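Rollora Folding Desk Lamp Review: Four Months In

So my old lamp died in January, right in the middle of tax paperwork, and I went two weeks with the ceiling light and a headache before I gave in and ordered the Rollora. I'd been going back and forth between this one and the Lobo, which my brother-in-law Dinesh swears by, but the Lobo has a clamp and I can't stand clamps (they chew up the edge of the table, and then you're stuck with the lamp in that one spot forever).

I paid 80 dollars for it. That felt like a lot for a lamp! I'd seen it for less at Grirley's a while back but of course they were out by the time I needed one.

Setup took no time. You unfold the arm, push the base plug in until it clicks, and you're done. The instructions are one sheet with drawings so small I gave up on them and just figured it out.

The light itself is lovely. There are three color settings, and I live on the middle one. The warm one is nice at night but it makes white paper look like old teeth, and the cool one feels like the dentist's (sorry, two dental complaints in a row). Brightness is a slider you touch along the arm, and it remembers where you left it, even after you unplug it. My old one always came back on at full blast.

What bugs me is the slider. It's way too easy to brush with a sleeve. I've gone from cozy to blinding mid-sentence more times than I'd like, and there's no lock. Rekha at work has the same lamp and she put a strip of masking tape over hers, but then you have to peel it off every time you want to change anything, so I haven't bothered.

The hinge is also stiffer than it needs to be. I have to hold the base down with one hand and bend with the other. It did loosen up a bit after the first month, and it hasn't drooped once, so maybe that's the trade.

The cord is fine for my table but if your outlet is across the room, get an extension. There's a USB port on the back of the base that charges my phone very, very slowly. I use it for my earbuds and forget it's there otherwise.

Would I buy it again? Yeah, I would, grumbling about the slider the whole time. If you sew or paint I'd look for something with a wider head, because this one lights up a good patch of table and then drops off pretty fast.

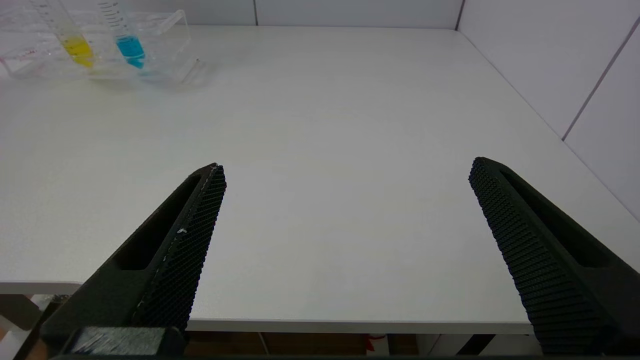
I'm still curious about the Ullora, the one with the round head, so if you've got one, leave a comment and tell me how the switch works. If it's a plain old button I might be tempted.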